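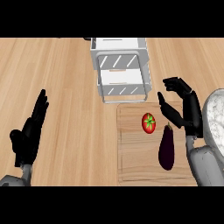
Robots need hands for the same reason you do, which is that the world is full of stuff that wants picking up. But a robot's hand can be almost any shape its builders like, and choosing the right one takes a lot of trying out. At Sketero, a team led by Nadhirah Hutapea spends whole days doing just that, and a good deal of it happens inside a computer, where a dropped vegetable never leaves a mess on the floor! Take a tomato and an eggplant sitting on a cutting board. The tomato is small and round, the eggplant is long and dark and smooth, and a hand that is good at one of them might be hopeless at the other. The black robot hands here have fingers and a thumb, a lot like yours, and the right one is open over the board, thumb reaching down and fingers curling above it.

So what else could you put on the end of a robot's arm? The simplest choice is a gripper called the Mirkow, which has two flat fingers that squeeze together like kitchen tongs. It's quick and sturdy and very easy to tell what to do (open, close, and you're done). The other choice is the Volitz hand, with a thumb and fingers that bend. It can wrap itself around lumpy things, but the computer has to work out where every single finger should go, and that makes for a lot more thinking.

To compare them fairly, the team gives both hands the same jobs, starting from the same spots. Last March they ran 794 tries. Nadhirah's teammate Hussam Khalaf looks after the notes, and he writes down every slip and every squish, even the silly ones.

Would you like to try it yourself? Find four things from the kitchen that won't break, and ask a grown-up if you can borrow them. First pick each one up using only your thumb and one finger, held nice and straight. Then go again with your whole hand. Which things were hard the first time? Did anything roll away? Write it all down, just like Hussam does, and then swap hands and see if your answers change.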